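광고에 나오는 숫자, 그대로 믿어도 될까?

텔레비전이나 과자 봉지를 보면 숫자가 참 많이 나와요. "열 명 중 아홉 명이 만족!" "두 배 더 강력해졌다!" 숫자가 붙으면 왠지 진짜 같지요. 그런데 숫자는 거짓말을 하지 않아도 사람을 헷갈리게 만들 수 있어요. 그래서 광고 숫자를 볼 때는 눈을 조금 가늘게 뜨고 보는 게 좋아요.

누구에게 물어봤을까?

스토코프(Stokow)라는 치약 회사가 "어린이 열 명 중 아홉 명이 좋아해요"라고 광고한다고 해 봐요. 정말 그럴까요? 먼저 몇 명에게 물어봤는지 알아야 해요. 300명에게 물어본 것과 딱 열 명에게 물어본 것은 아주 달라요. 열 명뿐이라면 한 명만 마음을 바꿔도 결과가 확 달라지니까요.

사람 수가 많아도 아직 안심하기는 일러요. 치약을 공짜로 받은 어린이에게만 물어봤다면 어떨까요? 선물을 준 사람 앞에서 "맛없어요"라고 말하기는 쉽지 않아요. 광고 아래쪽에 깨알처럼 작은 글씨가 있으면 꼭 읽어 보세요. 중요한 이야기가 거기 숨어 있을 때가 많거든요.

무엇보다 두 배일까?

"두 배 더 오래가는 건전지"라는 말도 수상해요. 무엇보다 두 배일까요? 다른 회사 건전지일까요, 아니면 같은 회사에서 만든 제일 약한 건전지일까요? 비교하는 상대가 빠져 있으면 그 숫자로는 아무것도 알 수 없어요.

펠텐(Felten) 주스 병에 "비타민이 200퍼센트 늘었어요"라고 적혀 있다고 생각해 봐요. 엄청나게 많아 보이지요? 하지만 처음에 비타민이 아주 조금밖에 없었다면, 200퍼센트가 늘어도 여전히 조금이에요. 사탕 한 개가 세 개로 늘어난 것도 200퍼센트 늘어난 거랍니다.

멋진 사진과 어려운 말

광고는 숫자만 쓰지 않아요. 하얀 가운, 반짝이는 기계, 긴 영어 이름도 함께 보여 줘요. "특수 공법 417"이라는 말을 들으면 대단한 과학 같지만, 417이 무슨 뜻인지 설명이 없다면 그냥 이름일 뿐이에요. 제품을 어떻게 시험했는지 한마디도 없이 실험실 분위기만 풍기는 광고도 있어요.

하얀색과 파란 불빛도 광고가 좋아하는 색이에요. 깨끗하고 똑똑해 보이니까요. 하지만 색깔은 아무것도 증명하지 못해요.

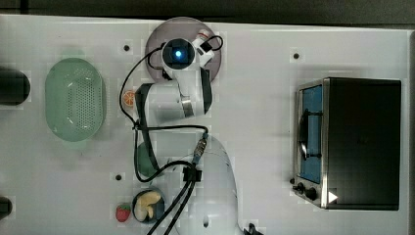
그래프도 조심하기

막대그래프에서는 맨 아래 숫자를 먼저 보세요. 0에서 시작하지 않는 그래프는 작은 차이도 커다랗게 보이게 해요. 60점과 62점은 별로 다르지 않지만, 그래프를 59점부터 그리면 한쪽 막대가 다른 쪽보다 세 배나 길어져요.

집에서 해 보기

과자 봉지나 전단지에서 숫자가 들어간 광고를 하나 골라요. 종이에 이렇게 적어 보세요.

누가 조사했을까?
몇 명에게 물어봤을까?
무엇과 비교했을까?
빠진 이야기는 없을까?

답을 찾지 못한 칸은 비워 두세요. 빈칸이 많다고 꼭 나쁜 물건이라는 뜻은 아니에요. 그 광고만 보고는 아직 알 수 없다는 뜻이지요. 이 글에 나온 숫자도 한번 계산해 보세요. 세 배라는 말이 맞는지, 59점부터 그린 막대를 공책에 직접 그려 보면 돼요.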